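# Why Is the Night Sky So Hard to Fold?

You can buy the whole night sky printed on a cloth. Getting it back in the cupboard is another matter.
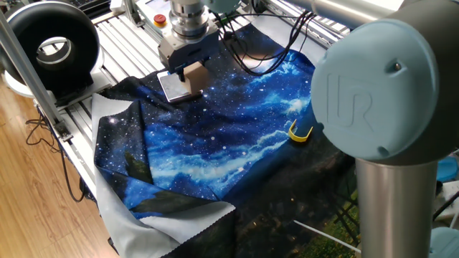 *A starry sky with a bad case of the crumples, and a little yellow clip.*

A **printed cloth** starts out plain. The picture is put on afterwards, usually on one side, so many cloths have a splendid front and a rather dull back. Turn over a corner of this one and the stars stop. There is only grey. Real space goes on a bit longer.

## Where do crumples come from?

Cloth is made of threads, and threads bend. That is very handy if you want to wear it, and less handy if you want it to lie flat. Push one side towards the other and the spare cloth has to go somewhere, so it goes up. Hello, crumple.

Paper does this too, but paper sulks and keeps the crease for ever. Most cloth will forgive you if you smooth it with your hands.

## How to fold a sky

1. Find the corners. There should be four. If you find five, you have picked up your jumper as well.
2. Take everything off the top. Clips count. So do biscuits.
3. Smooth from the middle out to the edges.
4. Bring one short edge across to meet the other.
5. Turn it round and fold it in half again.

Each fold in half doubles the layers: two, four, eight. A big cloth gets small quickly, and also fat, and at some point it will refuse to fold any more. Do not sit on it. (All right, sit on it a little.)

## A thing to try

Fold a tea towel with the picture on the inside, then another with the picture on the outside. Put both in a drawer. Which one can you find again without unfolding it?

*Words by Gobnait Hennessy, whose own tea towels live in a heap.*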